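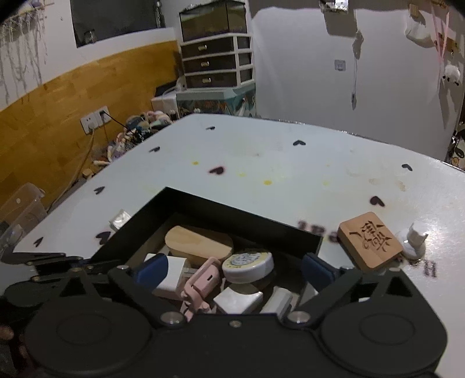
Small items in the recessed bin of a white worktable, with an engraved wooden tile to the right.

Search this site Search Go

Vellgate adds recessed-bin tables to small-goods sorting room

Vellgate has moved its small-goods sorting to tables with a bin set into the top, replacing the loose trays it had used since the room opened. The change was completed in September 2022 and covers 3 tables.

Each table has a rectangular opening with a black rim. Mixed items go into the bin, and the sorter takes them out one at a time and sets them on the open surface by type. Under the old method the trays slid when reached into from one side, and small pieces ended up on the floor.

Nii Lamptey, who runs the room, said the bin depth was the main point of discussion. The first version, built by Zamudio, was 137 millimeters deep. Flat pieces settled at the bottom and were hard to reach once taller items were on top of them. The second version is shallower and has the same opening, which is 457 millimeters on the long side.

The contents vary from load to load. One bin held an oval block of light wood, a round white tin with a patterned label, a white rectangular box, a pink plastic piece resembling a clip and two smaller white pieces, one square and one rectangular. Lamptey said mixes of this kind are slower to clear than loads of a single shape. White items on white tabletops are also easy to overlook, and sorters have asked for a gray surface on the next order.

The tabletops themselves are reused. The one with the dark heart-shaped marks came from an earlier fit-out and still carries a few small yellow stains. Lamptey said it will stay in service until the rim seal needs work. Finished or display pieces, such as engraved tiles and small figurines, are kept to the side of the opening and are not returned to the bin.

Vellgate logged 2814 items through the room in the first full count after the change. Sadia Kazmi, who keeps the stock records, said the figure cannot be compared directly with earlier counts, which grouped tins and boxes under one heading. The two are now listed separately in Fetska, the inventory program the company uses.

A second count is planned for November. Vellgate will then decide whether to fit the same bins in its Staster building, where sorting is still done from trays.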